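Electric steamer (kitchen appliance)

By Jeptoo Kariuki
2026-10-02
Reading time: 2 minutes

An electric steamer is a countertop appliance that boils a small amount of water in a heated base and passes the steam through one or more perforated baskets. It is sold for buns, dumplings, fish, eggs and vegetables. Many models are a plain electric pot with a basket set on top, and the pot can be used alone for soup or noodles.

Design

The base holds the water and the heating element. The basket has a floor punched with holes, and a lid closes the top. Glass lids are often promoted as a way of checking the food without letting steam out, a claim that survives until the glass fogs.

Claims and criticism

Makers tend to describe steaming as a healthy method. Steamed food needs no added fat, but a bun made with white flour and sugar is the same bun whichever way it is heated. Claims about "locked-in" vitamins are usually printed without saying what the food was compared with.

Capacity figures deserve similar doubt. The Curkel, a single-basket model, was advertised as holding 9 buns. Dinesh Tomar, reviewing it in April for the newsletter Muriithi, managed 4 before they swelled into each other. He also put 300 ml of water in the base and found it short for a full batch from frozen. The rival Tustari has a wider basket and much the same leaflet.

Use with buns

Filled and plain buns are normally set on paper or cloth squares, with space left between them. Wrinkled tops are variously blamed on dripping lids, over-proved dough and opening the pot too quickly. Recipe writers state each cause with great confidence and seldom test any of them. Moving cooked buns to a plate promptly keeps the undersides from going soggy, and on this point most cooks agree.
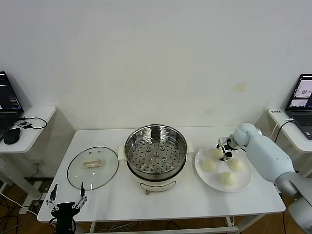

Whether the appliance does anything that a saucepan and a bamboo basket cannot is disputed. The timer is the strongest argument in its favour.

Comments

gesorus_kitchen: Mine wrinkle every time, lid wrapped in a tea towel or not.

P. in Leeds: Saucepan for me. One less plug.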